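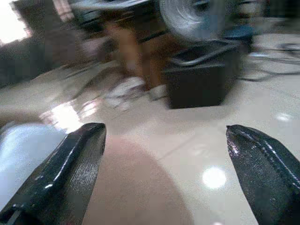 Vratislav Kolář wrote to ask why a school should spend a year teaching a machine to do what any pupil can do before breakfast. Tidying a chair, his letter argued, is housework, and housework is not a subject. A club that wished to be taken seriously would build something that raced, climbed or flew.

The objection deserves a proper answer. It was put politely, it is shared by a number of parents and governors, and it rests on an idea of difficulty that the household section of the Clundlow student competition was set up to challenge. The purpose of this essay is to set out why the section should be kept, and why the proposal to replace it with a second racing event ought to be turned down when the rules are reviewed in July 2026.

The racing event is popular, and there is no wish here to speak against it. Teams learn a good deal about motors, weight and battery life. But the track is flat, its edges are painted, and the rules run to 20 pages precisely so that nothing on it shall come as a surprise. A student may do very well at Clundlow by learning the track. The household section offers no track to learn. Teams are given a room, some ordinary furniture and a short list of jobs, and the marks are given for jobs completed without help.

The Mosoti team chose cushions. Those who have never tried it may suppose this to be the easy option. A cushion has no fixed shape. It gives way where it is held and sags where it is not, and it looks different to a camera each time it is put down. A program written for a wooden block will be of very little use. The students must decide where to take hold, how hard to press, and what the second arm ought to be doing while the first is at work. These are questions of judgement, and they have to be written down in a form that a machine can follow.
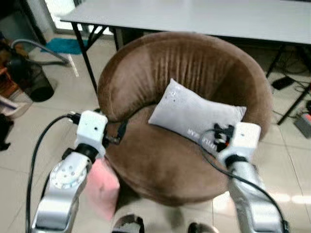
The left and right arms at the tub chair, with the grey pillow on the seat.

It has been said that such work is too slow for young people, who need to see results. The experience of the Mosoti club suggests otherwise. Its log for the year holds 2606 entries, each one a single attempt at a single job, and each marked by the student who was in charge of it. Of these, 1710 are marked as failures. The log was handed in with the team's report, at the team's own wish, and it is the best piece of written work that the section has yet received. A reader can follow an idea from the day it was first tried to the day it was given up. The reasons for giving it up are recorded in plain words, sometimes with a note of disagreement from another member of the group.

Few school subjects ask for this. In most laboratory lessons the result is known beforehand, and a student who does not reach it will learn to suspect the apparatus or to copy from a neighbour. A club that writes down its failures openly, and is given credit for doing so, is teaching a habit that will serve its members in any trade.

There is a further point, concerning who takes part. The racing event favours schools with a workshop. The Detula team, which entered the household section for the first time last year, has none. Its members had the use of a shared pair of arms for two afternoons a week and did the remainder of their work on paper, drawing each movement before it was tried. They did not win. They came fourth, ahead of two schools with far greater means, and the drawings have been asked for by other clubs. It is hard to see how the same students would have fared in an event where the cost of a better motor can be read directly from the results table.

The critics are on firmer ground when they turn to marking. At present, 100 marks are available for each job, and the whole of that sum depends on whether the job was finished. A cushion which is lifted cleanly, carried well and then placed slightly askew earns the same as one which was never touched. This is unjust, and it discourages teams from attempting the harder jobs on the list. The judges should be free to give marks by stages - for taking hold, for lifting, for setting down - and the report and log should count for a fixed share of the total. The change would require better training for judges. That is a cost worth meeting, and it could be met in part by asking former competitors to serve.
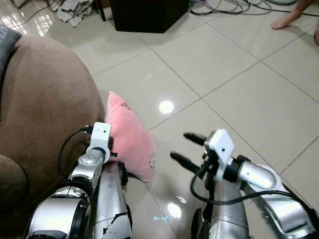 Usuler's reply to the consultation takes the opposite view on this matter, holding that marks by stages would reward teams for stopping halfway and that a cushion on the floor is still a cushion on the floor. The school asks that the present rule be left alone, and adds that its own students prefer it, hard as it is.

That is a fair statement of the case, and coming from a school which has entered the section every year it carries weight. It may be that a middle course can be found, with full marks kept well above the sum of the stages, so that finishing the job remains the thing most worth doing. The details are for the rules meeting. What ought not to be in doubt is that the section itself continues, and that schools are told so before the start of the autumn term, when clubs choose their projects and ask for their rooms.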